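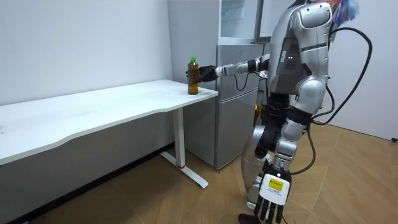 Can a humanoid clear a kitchen yet?
General discussion, 7 replies

poduval_k
My parents are in their seventies and my sister keeps sending me robot videos. She wants to put money down on something in December. All they need is drinks and groceries put away and the dishwasher emptied. Is any of it real yet?

Stovmont
No. Grabbing a bottle is the easy bit. Ask to see it open the fridge, make room on a shelf, set the bottle in and shut the door, with a person standing there who isn't driving it.

azucena chávez
I disagree a little. A hand that can close around a plastic bottle without crushing it is worth something. Thin plastic gives when you squeeze. Five fingers and a decent grip would cover half of what my mother can't do anymore.

Stovmont
Sure, if the bottle is upright near the corner of a clear desk. My mother's counter has mail and pill boxes all over it.

ridstead2
I work at a packing shop in Prullstead. We had an arm on trial for 3 months, bolted down, same cartons all day. It did fine until the supplier changed the tape, then it dropped 14 boxes in one shift. That was with one job to do. A kitchen has hundreds.

Kristýna Pešek
Look at the cables too. A thick black one comes off the back of the torso in that picture at the top. I can't tell if it's power or data or what, but I wouldn't want it on the floor near anyone who uses a walker.

azucena chávez
Fair point about the cable. I'd still take a slow one that only fetches drinks.

Stovmont
For what money, though? A small fridge next to her chair does the same thing.

poduval_k
We priced a small fridge last night and it's cheap enough. Dad says he'd rather have that anyway. Still need an answer on the dishwasher. The lower rack is what hurts his back.

ridstead2
Get a drawer dishwasher and put it up at counter height. My aunt had hers done that way and the install took 2 days.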